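Produce Display and Stand Layout
Retail Practice Module, Final Project Report
Submitted by Åsmund Solheim and Kwaku Atinga
25 April 2025

1. Purpose

The purpose of this project was to plan a stepped produce display for the teaching shop at Detstead and to examine whether the order of the bins affects how easily shoppers find a named item. The module handbook requires each pair to work with one piece of shop furniture throughout the term. We were assigned the wooden produce stand.

2. Background

The stand had previously been arranged by product type, with root vegetables at one end and fruit at the other. In a short survey conducted in January, 25 students from other modules were asked to comment on this arrangement. The most common remark was that items of similar color were hard to tell apart from the far side of the aisle. Several respondents also mentioned that long vegetables slid out of line when placed crosswise.

3. Method

We drew up three plans on paper and discussed each with our supervisor, Dr. Aryee. The first plan kept the old grouping. The second placed all green items together. The third, which was adopted, separated the green items with bins of stronger color and gave the longest vegetables the full width of a tray where possible.

The budget for the project was 200 dollars, to cover labels, tray liners and replacement stock ordered through Lenlow. Price cards were designed separately by the Clodico group and are covered in their report.

Each trial consisted of a shopping list of 14 items, read aloud by one member of the pair while the other recorded the time. Participants stood at the end of the aisle at the start of every trial.

4. Layout

The adopted plan places the beans lengthwise across one tray, with tomatoes on the tier below. Cucumbers and carrots share a tier, so that the dark green and the orange separate clearly. Bitter melons are laid side by side with their tips toward the front rim.

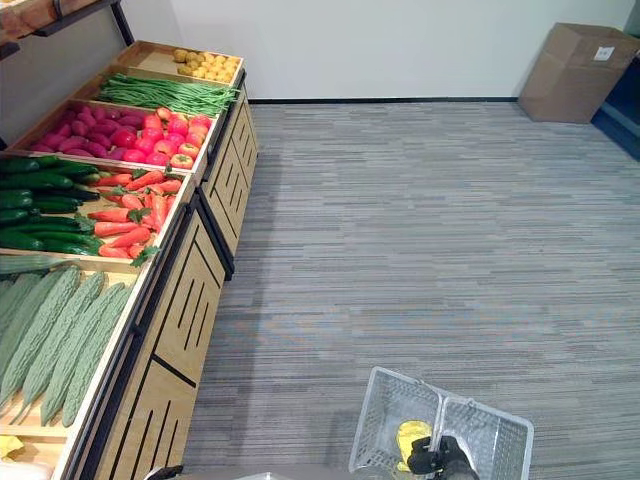

Figure 1. The produce stand, with bitter melons in the nearest bin and green beans toward the far end.

5. Discussion

Participants commented favorably on the tomatoes and carrots, which they located quickly. Bitter melons caused the most hesitation, chiefly among participants who did not know the vegetable by name. We recommend a larger label for that bin. We also recommend that the beans be straightened at the close of each session, as the bundle is easily disturbed when items are taken from the middle.

The time sheets are attached as Appendix A and the two rejected plans as Appendix B.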